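Registrar's Diary

Entry for 06/06/2019

The day began with the loading dock. The goods lift was out of service from opening until shortly after eleven, and the technician from Otis advised that the door sensor would need to be replaced before the July changeover. Two crates for the travelling display were therefore held at ground level, in the corridor beside the workshop, and the corridor was closed to staff for the morning. The courier was not pleased and said so. I have asked that the maintenance contract be reviewed at the next facilities meeting.

The greater part of the day was given to the labels collection. Members of the Society will recall that the Justo bequest came to us in 55 archive boxes, of which four were set aside at the time of receipt for mould. Those four have now been returned from the conservator and were opened this morning in the wet room. Condition is better than the original report suggested. One box of jam and pickle labels has lost some colour along the lower edges, and a bundle of biscuit wrappers has fused and will have to be left as it is. The remainder may be rehoused with the rest.

Cataloguing of the main series continues. The target set by the Board was 1000 items described by the end of the financial year, and we shall meet it, though by a narrower margin than I reported in the autumn. The difficulty lies in dating. Printers seldom recorded the year on a grocery label, and the donor's own pencil notes are unreliable. He appears to have dated many pieces by the year in which he acquired them, and a tea label he has marked as post-war carries a pre-war street address. Where the evidence conflicts, the record will show both dates, with a note.

There was discussion at morning tea as to whether the collecting policy ought to cover packaging presently on sale. I hold that it should. The labels most sought by researchers are those of ordinary goods, bought weekly and thrown in the bin, and it is these that are hardest to find 40 years later. The contrary view, put by the Curator with some force, is that plastic is costly to store and degrades in ways we are not equipped to manage. Both positions have merit. The matter has been deferred – for the second time – pending advice on cold storage.

Mr Anderson Bragança of the Priluvness Local History Group attended at two o'clock to inspect the Huỳnh album. This is the scrapbook of tin and packet labels assembled by the Huỳnh family from their grocery, and it remains the finest single item we hold from a suburban shop. Mr Bragança was able to identify two of the distributors from their addresses and has undertaken to send copies of the relevant rate books. He also corrected our transcription of one handwritten price, which had been entered in pounds and should have been in dollars. The catalogue record was amended while he was present. He asked whether the album might be lent for display, and I explained that the binding would not allow it, but that good facsimiles could be made at modest cost.

Our conversation turned to the printing of labels in more than one script, and to how much of the work on a modern package is done by colour and a single large character. A cataloguer trained only on English-language material is at a disadvantage here, and I have noted this for the training budget. 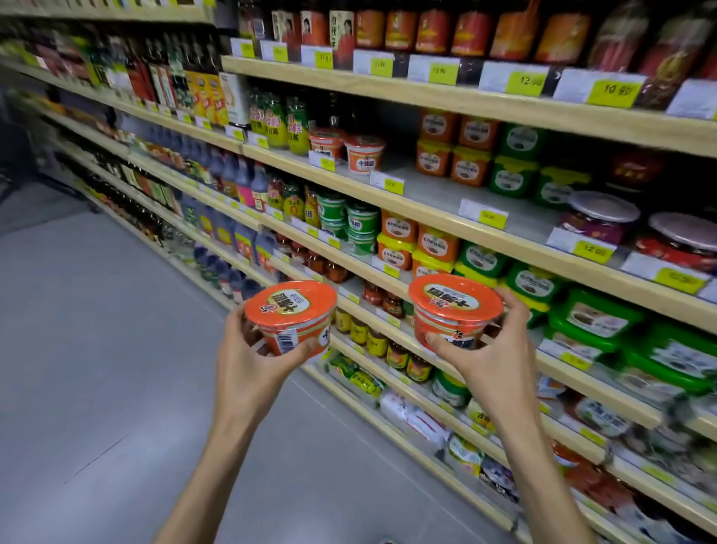 Two matching tubs in orange and white, in the Chinese condiments and sauces aisle of a supermarket.

The question of lids arose again in this connection. Under the present rules we describe the side of a container first and the lid as a subsidiary part, a practice inherited from the days of paper labels on glass jars. It does not serve a container on which the lid carries as much print as the wall. I propose to redraft the rule so that each printed surface is given its own line, and barcodes are recorded under a separate heading. The draft will be circulated to cataloguing staff before it goes to the Curator.

The reading room closed at five. One reader's pencil case was handed in at the desk and has been placed in the lost property drawer. The humidity logger in Store B needs a new battery. The second delivery of archive boxes has still not arrived, and I shall telephone the supplier in the morning.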